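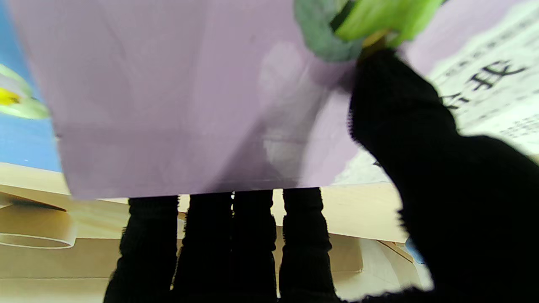 ## Gostholm Students Bring Back the Drurkier Raft Race for Children's Hospital Playroom

**GOSTHOLM** – Students at Gostholm College will take to the Drurkier River in May aboard homemade rafts, paddling two miles from the Zelthorpe boat landing to the college dock to raise money for the playroom at Soler Children's Hospital.

The raft race was a spring fixture at the college for years before high water and a damaged dock put a stop to it. The dock has been rebuilt, the river permit has come through, and the Gostholm Student Charity Council is thrilled to be opening sign-ups again. Teams from every dorm have already been asking where they can find empty barrels!

Each raft carries a crew of four. Crews build their own craft out of whatever floats, so long as it has no motor, no sail and no part of a store-bought boat. Past races have featured pallets, soda bottles, inner tubes, an old barn door, and one very well-made bamboo platform that went in circles for most of the morning. Speed helps, but there are prizes for the best-looking raft and for the crew that raises the most money, and the fundraising trophy is the one people really want.

### Where the money goes

All sponsorship money goes to the playroom at Soler Children's Hospital, where kids on long stays can spend time away from their beds. The hospital would like to replace worn floor mats, add shelving low enough for a child in a wheelchair to reach, and keep the room open later in the evening. The student council chose the playroom by a campus vote last fall, and several education and nursing majors have since been in to help with afternoon activities there.

"The kids have been asking what our rafts will look like, and they have strong opinions," the student council said in a statement. "We came home from our first visit with a pile of drawings, including a submarine with windows and a floating pizza. We want as many of those ideas on the river as we can manage."

The college's engineering workshop will be open to crews on weekday evenings from 6 p.m., with hand tools, rope and scrap lumber set out. Workshop staff will be there to help with knots, buoyancy and anything that involves a saw. Every raft must pass a float test in the shallow end of the college pool before race day, with the full crew on board. Float tests draw a good crowd in their own right, and spectators are welcome to come and cheer from the bleachers. 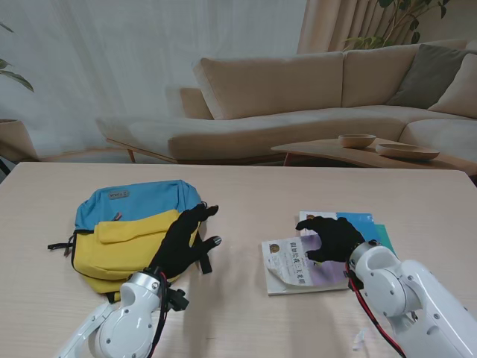
**Do crew members have to be students at Gostholm College?**

At least two people on each raft must be current students. The other places can go to staff, alumni, family members or friends, as long as they are 18 or older and can swim the length of the college pool.

### Race day on the river

Rafts launch from Zelthorpe at 10 a.m., three at a time, with a gap between heats so the landing doesn't get jammed. Everyone on the water wears a life jacket, which the college rowing club is lending for the day along with its safety launches. The rowing club will also post spotters at the footbridge and at the bend below the old mill, where the current picks up and where rafts have traditionally come apart.

Families can follow along the towpath the whole way. It is flat and paved, good for strollers and wheelchairs, and the footbridge is the best place to stand if you like to see people get wet. Food stands will be set up on the lawn by the college dock, the jazz band will play, and there will be raft-building for little ones in a row of wading pools using corks, twigs and paper. The lawn opens at 9 a.m. and the prizes will be handed out once the last crew is ashore and has found dry socks.
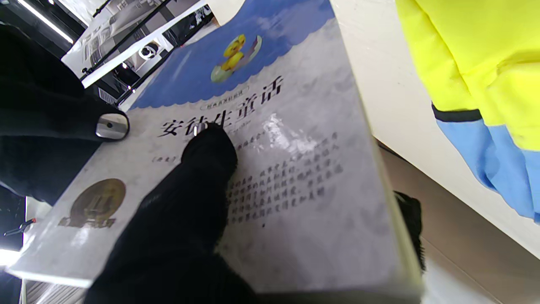
The theme for this year's rafts is "Once Upon a River," and crews are invited to pick a children's story and build around it. A raft doesn't have to be fancy to win the judges over. Big shapes and bright paint read best from the towpath, and a book cover is a great place to start. Take the duckling on the Andersen's Fairy Tales paperback here: a bright yellow body, an orange beak and a cracked eggshell, all against a blue sky with white clouds. A crew could get a whole raft out of that. Please use water-based paint, let it dry fully, and tie down anything that might drop off into the river.

### How to take part

Crews can sign up at the student council desk in the campus center through the end of April. There is no entry fee, but each crew is asked to set a fundraising goal and collect sponsorship online or on the paper forms available at the desk. Anyone without a crew can add their name to the matching list and will be placed with other solo paddlers. Some of the happiest rafts in past races were crewed by people who had met the week before.

Local businesses that would like to sponsor a raft, donate prizes or offer barrels, foam or rope are warmly invited to stop by the desk or call the campus center. Towpath parking is limited, so the college shuttle will run between the main lot and Zelthorpe all morning.

### About the Gostholm Student Charity Council

The Gostholm Student Charity Council is run by students at Gostholm College and organizes fundraising events during the school year. Its other spring events include a used book sale and an all-night dance in the gym.

**Media contact:** Gostholm Student Charity Council, Campus Center, Gostholm College. Reporters and photographers who want a place on the press launch should get in touch before the float tests.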